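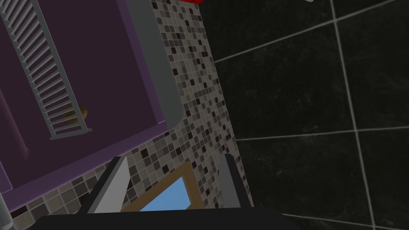
Where Does All the Hot Water Go? A Share House Shower Study

Tavion Pennington
Household Energy project, final report
Tutor: Antonina Kuzmenko

Why I picked this

I live in a share house on Flesden Street in Pimton, and if you get up after seven you have a cold shower. That's been the rule since I moved in. Everyone has a theory. Mine was that the bloke in the front room was using it all (sorry, mate). My housemate Iseo reckoned the tank was dying, and the agent's position was that we should all have shorter showers, which is also the agent's position on the power bill and the mould.

So when the topic list came around and it had "a domestic energy use of your choice" on it, I was pretty happy! I'd been arguing about this one for months anyway.

My question was: what decides whether a person in our house gets a hot shower? I wanted to look at how long people shower, when they shower and how many are squeezed in before them, and see which of those mattered most.

The house and the tank

We've got two bathrooms, both fed from the one electric storage tank out by the laundry door. It holds 80 litres. I got that off the compliance plate, which took a torch and a lot of brushing at cobwebs. It's on an off-peak tariff, so it heats overnight and then mostly sits there until the next night. There's a little booster switch in the meter box that none of us had ever noticed. I'll come back to that.

The kitchen is on the same tank, and so is the washing machine if somebody picks a warm cycle. I didn't think about the washing machine at all when I wrote my plan, and Antonina wrote "laundry??" in the margin of it. Fair call.

How I did it

I stuck a sheet and a pencil on the back of each bathroom door. You wrote down the time you got in, the time you got out, and a letter for how it went: H for hot the whole way, W for went lukewarm, C for cold. No names. I wanted names, but the house voted me down, and I think they were right because people would've started fibbing. It also meant I couldn't prove my front room theory, more on that below.

I wanted to put a meter on the pipe as well. Antonina talked me out of it (rental, no plumber, no money) and suggested the bucket test instead. You hold a bucket under the shower head, time how long it takes to fill to the mark, do it again a few times and take the average. I did both bathrooms and got absolutely soaked in the upstairs one, where the head doesn't so much spray as lash out sideways.

By the end I had 174 showers on the sheets. A few rows I had to toss out because the finish time was before the start time, and one just said "lovely, thanks".

What I found

The biggest surprise was that long showers weren't the main problem. There were some whoppers, but nearly all of them were at night, after everybody else was done. The person having a half-hour soak at eleven pm isn't taking hot water off anyone, and the tank starts heating again not long after. It costs money, but it doesn't make anybody cold.

What lined up with the W's and C's was how many showers had already happened that morning. First and second in line were nearly always fine. After that it fell away fast, and it hardly mattered if the earlier people had been quick. Three short showers in a row did just as much damage as one long one and a short one.

The second thing was the shower heads. The upstairs one let through almost twice as much water as the downstairs one. So a "quick" shower upstairs could empty as much of the tank as a pretty leisurely one downstairs, and the people upstairs were the ones feeling virtuous about it. I was one of them. I'd been telling everyone how short my showers were.

Wednesday mornings were the worst of the lot. I couldn't work it out until I looked at the laundry roster, and there it was: Wednesday is towels and sheets, on warm, and somebody kept putting it on before breakfast. Antonina's two question marks were the best feedback I got all semester.

As for the front room, he works nights at the Tkachuk bakery and showers when he gets home, before any of us are up. So he's always first in line, and yes, that uses some. But one person being first isn't a crime, and I've apologised to him properly.

What went wrong

People forgot to fill in the sheets. I'd guess weekends are undercounted, going by how few rows there are. The H, W, C letters are also just opinions, and one of my housemates thinks anything short of scalding is lukewarm. If I did it again I'd put a cheap thermometer in each bathroom and get people to read that.

The downstairs sheet got steamed on and went wavy, and some of the pencil is hard to read. Use a plastic sleeve. I also only ran it in cooler weather, when the water coming into the tank is colder and everyone wants it hotter, so I can't say what summer would look like.

What we changed

We swapped the upstairs head for a low-flow one from the hardware shop and moved sheets and towels to a cold wash. The booster switch now gets flicked on when we have people staying over, and there's a note on the meter box to turn it off again (there was an incident with the power bill). Two of us have gone to evening showers, me included. I haven't logged enough mornings since to put a result in this report, but I've left the sheets up, and I've sent the agent a copy of the bucket test numbers along with a photo of the mould.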